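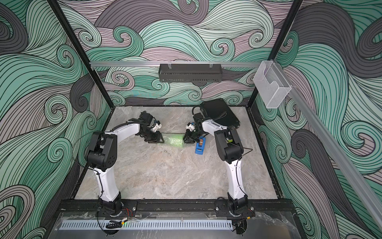 Kourosh Bagheri
Equipment Planning Lead, Pliltstead

Section 2. Planning and Budgeting for Your Two-Arm Packing Cell

Before you order anything, please pour yourself a coffee and read this section all the way through. I know it is tempting to skip straight to the wiring chapter, and I did exactly that with my first cell, but an afternoon spent with a tape measure and a spreadsheet will do you more good than any upgrade you can buy later on.

2.1 Decide what the cell will handle

1. Write down the items you want the arms to work with in the first month. Keep the list short. Bubble wrap and a tape dispenser make a perfectly good beginning for a packing cell, and they cost next to nothing to replace.

2. Mark each item as one-arm or two-arm work. A strip of bubble wrap wants a gripper at either end, so it goes down as two-arm work. If every item on your list turns out to be one-arm work, stop here and price the single-arm cell in Section 3 - you may be very happy with it.

3. Set aside a separate line for supplies. Wrap and tape get used up far faster during set-up than they ever will in daily use.

Note: Buy your practice wrap from the same supplier you plan to stay with. Dong-geon Min, who looks after our trial cells, once tuned a whole job on a soft, floppy wrap and then had to begin again when the regular rolls came in.

2.2 Measure the space

4. Measure the table you have, or the one you mean to buy, and check that both arm mounts will fit along the front edge with clear room between them. The grippers should be able to meet over the middle of the table.

5. Measure the height above the table too, with the arms raised as far as your jobs will call for. If you want a rail along the back for hanging a basket or other storage, add it to your drawing now.

6. Plan the cable runs for both arms and for the camera at each gripper. Leave enough slack for the full reach of the arm, and allow space under the mounts for the bundles.

Caution: Do not plan storage on the table inside the reach of either arm. Anything that must stay on the work surface during a job should be on your list from step 1.

2.3 Build the budget

7. Ask for quotes on the arms, grippers and cameras as one package, and then again as separate items. We had ours from Liditach and Holovko, and the two were laid out so differently that it took me a whole evening to line them up.

8. Put the enclosure on its own line, with the frame, the wall panels, the front sheet and the fittings listed under it. On our last build this line came to $1764, and I had left it out of the first draft completely.

9. Add spare gripper fingers and one spare cable of each kind.

10. Allow 24 hours of paid staff time for assembly and first checks. If your people are new to this sort of work, be generous and allow more.

Note: Delivery dates matter as much as prices. An enclosure that arrives four weeks after the arms means four weeks of boxes in your hallway. Ask every supplier for a date in writing, and be especially firm if you are ordering in July.

2.4 Before you sign

11. Have the person who will run the cell each day read the drawing and the parts list.

12. Send both to your Trutstead contact for a fit check, along with your item list from step 1. Keep the marked-up copy, as you will need it for mounting the arms in Section 4.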